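Watch Assembly and Finishing Technician
Hoststead Watch Company
Posted 17 Feb 2022

Hoststead is hiring two full-time technicians for the assembly room at our Cemness workshop. We make mechanical wristwatches in small series, currently 500 pieces a year across two lines, the Nustar and the Nutsugah. The Nustar is a three-hand watch with a hand-wound movement. The Nutsugah is a dive watch with an automatic movement and makes up most of our orders.

Both positions report to the assembly room lead. One is mainly casing and final assembly. The other is split between assembly and case finishing. Please say in your letter which one you want, or that you would take either.

What the work involves

Setting dials and hands, casing movements, fitting crowns and cutting stems to length. Checking hand clearance and date change. Regulating movements in five positions and recording the results on the job card. Pressure testing every Nutsugah before and after the strap is fitted. Light polishing and brushing of cases and bracelets, including refinishing on watches that come back for service. You will also strip and reassemble watches that fail final inspection and write up what you found.

Assembly technicians complete 50 watches a month once they are fully trained. We don't expect that from a new hire in the first three months. Nobody is paid by the piece.

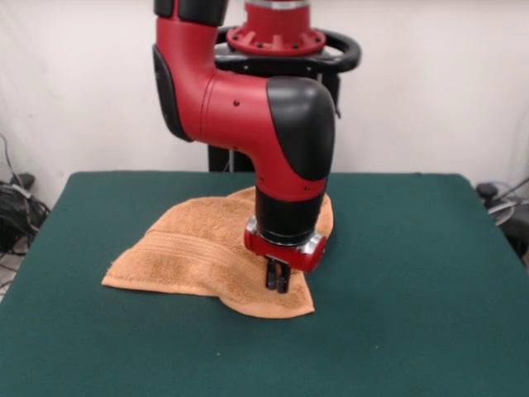 Finishing is done in a separate room with its own extraction, and the person in the split position moves between the two on a weekly schedule. Dust control matters a great deal in assembly, so you will change coats and shoes each time you cross over. Jewelry, fragrance and hand cream can't be worn at the bench.

What we are looking for

At least two years of bench work on mechanical watches, or a certificate from a recognized watchmaking program. We will also consider people from jewelry repair, instrument making or similar small-scale work if they can show steady hands and good records. You should be comfortable working under a loupe or microscope for most of the day and able to read a technical drawing. Experience with a timing machine is expected for the assembly position and helpful for the other.

For the split position, please bring two or three samples of your finishing to the interview. Practice pieces are fine. We would like to see one brushed surface meeting a polished one with a clean edge between them.

You do not need to own tools. Each bench is supplied with a full set, and you may use your own tweezers and screwdrivers if the room lead has checked them first.

Hours and pay

Full time, 7:30 to 4:00 with a half-hour lunch. There is no weekend work. Pay depends on experience and is reviewed after six months and then once a year. Health and dental coverage begin on the first of the month after you start. Paid vacation is three weeks in the first year and four after that. The workshop closes for two weeks in July, and those two weeks come out of the vacation total.

We pay a one-time amount of $300 toward prescription loupes or safety glasses. Staff can buy one watch a year at cost, after the first full year.

Training

New technicians spend the first 60 working days beside an experienced watchmaker. You will start on the Nustar, which has fewer parts and no gaskets beyond the crown and case back, and move to the Nutsugah when the room lead signs you off. Anyone without a certificate can study for one while employed here. We cover the exam fee and allow one afternoon a week for practice during the two months before the exam.

How to apply

Send a one-page letter and a resume to the workshop office at Hoststead, Cemness, by mail or through the form on our contact page. Photos of your work are welcome but should not be retouched. Put "Technician" in the subject line. If you have worked on particular calibers, list them.

Applicants we want to meet will be invited for a half-day visit, which includes a short interview and a bench test. The test is fitting a dial and hands to a movement we provide, with no time limit. We pay for the half day. Travel is reimbursed with receipts if you come from outside the county.

We reply to every application, usually within three weeks. Both positions stay open until filled. Applicants must already be authorized to work in the United States. No recruiters or agencies, please.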